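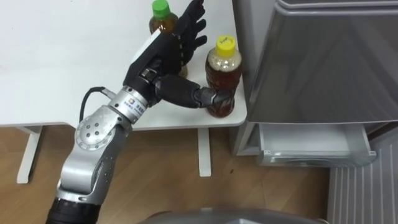 House Rules for Robots

I look after the robots at the Fellville workshop, and the question children ask me most is "Can it do whatever it likes?" No! Robots have rules, and so do the people who work with them. Some rules are written in big serious books (ours has 139 pages, and yes, I've read them all). Here are the ones I use every day.

Rule 1: Be gentle

Our robot is called Grino. It has a black hand with five fingers, a bit like yours, and one of its jobs is tidying bottles of drink from a table into a fridge. If you squeeze a plastic bottle too hard, the sides buckle and you get a sticky puddle. So we set a limit on how hard Grino may press. We always try a new limit on a bottle first, never on a person's hand.

Rule 2: Know where the stop button is

Before Grino moves so much as a thumb, someone has to be holding the stop button. It's big and red and it beats everything else. If I'm talking, or halfway through a biscuit, I don't get to hold it.

Anyone in the room can shout "Stop!" too, even a visitor, even if they aren't sure. You'll never get told off for shouting it.

Rule 3: Look down

Feet matter as much as hands. Before a robot takes a step, we check the floor for cables, because a foot can catch on one just as yours can. A loop of cable needs moving well away from the feet. Little scraps of paper get picked up as well, and a person does that while the robot is standing still.

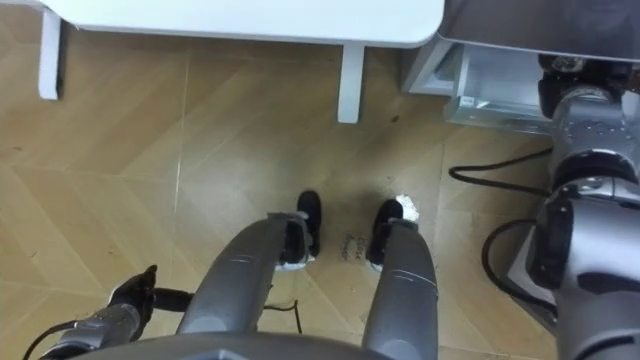 Rule 4: Keep your distance

When Grino is working, visitors stay behind the yellow tape by the door. Robot arms can swing out further than you'd think. My friends at Jirent, who build much bigger machines, put a proper fence round theirs.

Rule 5: Write it down

Every time something goes wrong we put it in the log book, even tiny things like a dropped bottle top. We're up to 70 notes so far. Every Monday we read the new ones together and decide if a rule needs changing. Rule 3 got longer that way!

Try it at home

Ask a grown-up to be your robot. Write three safety rules for them, choose a stop word, then get them to put a cup on a table. Did they follow every rule?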